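How to Run a Hands-On Gripper Table at Your Open Day

We did our second open day at the Jastudura workshop in January, and I got put in charge of the gripper table again. People keep writing to ask how we set it up (hello to the two robotics clubs and the library!), so I'm putting the whole thing on one page and you can take whatever you like from it.

A quick word about what the table is. A visitor sits down, picks up a pair of hand-held grippers, one in each hand, and tries to do a little job with them. The fingers are the same kind we put on our arms, so whatever is annoying for the visitor is annoying for the robot too. It's the cheapest demo we have and it had the longest line all day. We handed out 295 tickets for it. The big arm in the main hall, which cost a great deal more and which Arsalan Usmani spent most of the fall programming, did not get a line like that, and I have tried very hard not to mention it to him.

What you need

A pair of hand-held grippers, plus a spare if you can get one
A small table, light colored if possible so dark parts show up
A clear box or tub
Something to pick up
Gaffer tape, more than you think
A kitchen timer
Tickets and a marker
Two people to run it, so one can go eat

Step 1: Pick the spot the day before

Put the table where people can stand on three sides without blocking a door. I had ours near the entrance the first year and it was a mess, with folks trying to get in and folks trying to watch all bumping into each other. This time we used the back bay with the dark panels, and it worked so much better. It's quieter, the light comes from overhead, and the line can bend around the corner.

Sit in the chair yourself before you call it done. Reach for everything. If you have to lean, a ten-year-old will have to climb.

Step 2: Sort out the cables

Each of our grippers has its own cable, and cables are the thing that will ruin your afternoon. Plug in, sit down, and move your hands through the whole job, crossing them over each other, reaching to the far side, all of it. If anything tugs, give it more slack. Then tape down whatever is on the side where people walk. I let the cable drop off the table near each hand and keep the loose part behind my own feet, where I'm the only one who can trip on it. (I did, twice.)

Keep visitors on the chair side. We say it out loud to every group, in a friendly voice, and we put hazard tape on anything low and heavy.

Step 3: Choose what goes in the box

This took me the longest to get right. The first year I used foam blocks, which everybody could pick up on the first try, and after a minute they'd shrug and wander off. Then I went too far the other way with little washers, and people got mad.

You want pieces that are small, a bit uneven, and different from each other. Some should be easy. Some should make you turn your wrist and come in from the other side. Hugo Courtois, who was visiting from Nelline that week, sat down and spent his whole lunch break on one stubborn piece, talking to it in French. That's the level you're after.

Test your mix on someone who has never used a gripper. I used my brother-in-law. If they get a piece out within the first minute and still want another go after four, leave it alone.

Step 4: Write a very short script

I say the same thing to everybody, and it goes like this:

"Squeeze to close, let go to open. Go slow. Try to take one piece out and set it on the table. If you drop it, leave it and go for another one."

That's it! My first script was a full page with a bit about force and friction, and I watched people's eyes slide off me. Save the science for when they ask, and they do ask, usually right after the first drop. Then you can talk about why fingers slip and why a robot has to look before it grabs, and they're all ears.

Step 5: Run the turns

Each turn is 4 minutes on the kitchen timer. I tried five and the line got grumpy. Call the next two ticket numbers while the current person is still going, so there's no gap.

Show the job once before each group. Start with both grippers resting on the table, one on each side of the box with the fingers pointing in toward it, and make people come back to that position between tries. It gives their hands a rest and it stops them from waving the things around while they talk.

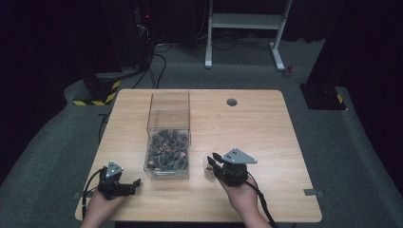 Little kids can do it with a grown-up working the other side. One gripper each, and they have to agree on which piece to go for. We had a grandfather and granddaughter on Wednesday afternoon, during the school preview, who argued the full turn and then got right back in line to argue some more.

Wipe the handles between people. Keep the wipes on a chair, away from the table, or somebody will try to pick up the packet with a gripper. Okay, everybody will try.

Step 6: Give them something to look at while they wait

The line moves slowly, so have a second thing. Afshin Alipour put a whiteboard at the corner where people could guess how many pieces were in a big jar by the door. The answer was 1273, and yes, Afshin sat and counted them, over two evenings, with the radio on. The closest guess won a Clovidine mug. I'd do that again, though I'd hang the board lower so kids can reach it.

Step 7: Pack up so next year is easy

Give yourself 25 minutes, and do it the same day even though your feet hurt. Coil each cable separately and tag it. Sweep under the table before you fold anything, as pieces travel much farther than you'd believe. Put the script, the timer, and the leftover tickets in one bag and write GRIPPER TABLE on it in big letters.

A few odds and ends

If a gripper starts to feel sticky, swap it out right away and look at it later. Don't try to fix it with a line of people watching you.

Print the sign in large type. Ours said PLEASE TRY THIS, and it did more work than the paragraph I'd written under it.

Rizwan Mengal has the cutting file for our ticket holder if you want one, and he's happy to send it. Write to the workshop address and put "tickets" in the subject so it doesn't get lost with the Gebretsadik orders.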